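Flastedbridge refurbishing shop moves desktop teardown to open benches

Grellska, the computer refurbishing shop in Flastedbridge, has changed the way it takes apart retired office desktops. The new procedure came into use in June and was set out in a notice to donors and buyers dated 2018-08-08. It covers full-size tower cases only. Laptops and small-form-factor machines are still handled under the old rules.

Towers used to be stripped upright on ordinary tables. They are now laid on their side on a ribbed aluminum bench, side panel off and interior up, and stay in that position until the motherboard is out. The shop says the position gives direct access to the drive cage, the memory slots and the CPU socket without turning the case.

The order of work is fixed. The processor and memory come out first, and the retention bracket on the socket is left raised so that the next person can see the socket has been cleared. Data cables follow. SATA leads are gripped at the plug and pulled straight out, never by the wire. Power leads are released next, starting with the main board connector. The power supply stays in the case until all of its leads are free. 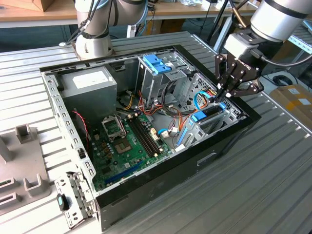
Yichen Peng thinks the cable stage deserves more time than the notice allows. In Peng's view, most of the damage in older towers comes from power leads that were packed across the board at assembly and catch on small capacitors when they are lifted as a bundle. Peng would free them one at a time and tie them back to the power supply before touching anything else, even if that adds a few minutes per case.

The shop has not adopted that suggestion but says it will look at it when the procedure is next reviewed. Its own records put cable and connector faults ahead of board faults. Of 1146 towers received in the last intake year, 319 were set aside for a damaged connector, a broken latch or a missing retention clip. Grellska does not record whether the damage was done before or after arrival.

Plastic parts are a separate item in the notice. Drive latches and expansion-card tabs turn brittle with age, and replacements for older cases are hard to find. Sound ones are now kept with the case they came from. Cases with a complete set go to the resale shelf – the rest are sold as scrap metal through Vuvemetti.

Average teardown time is now 18 minutes for a standard tower. Saadet Akyol, who wrote the procedure, expects it to fall to 13 once the sorting trays for screws and brackets are in place. The trays are on order from Leitner. Until they arrive, loose brackets are set down in front of the case they belong to and tagged by hand.

Donors are asked to leave side panels on and to send cases without keyboards, monitors or power cords. Hard drives may be removed beforehand. If they are, the drive latches should be sent in with the case.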